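Zoster Planetary Gear Demonstration Set: review

The Zoster set is a small planetary stage sold for classroom and bench use. I bought mine from Plekia and have used it for two months, mainly to check how well a low-cost carrier holds its planets in position.

The carrier is a flat, round metal disc with a central hole. Three small spur gears sit on top of it, spaced around the hole. The sun gear and the ring come separately, so the carrier and planets can be examined first. The planets turn freely by hand. One was slightly stiff as delivered and loosened after 11 hours of running.

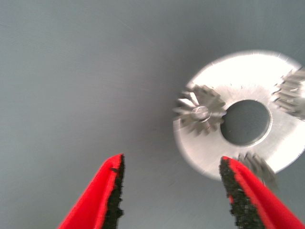 Backlash is moderate. With the sun fitted and the ring clamped, I measured nearly 2 degrees at the output, against a stated limit of 2. That is acceptable for teaching and too much for any indexing job. Noise is low up to 55 rpm. Above that the stage begins to rattle, and light grease helps only a little.

The finish on the disc is bright and reflects overhead lamps, so reading a scale next to it is easier under side light. The manual covers ratio calculation well but gives no torque rating. The Sjöberg set I used before had one, along with a tighter fit, at a much higher price.

Recommended for teaching gear ratios. For load testing, buy the Sjöberg.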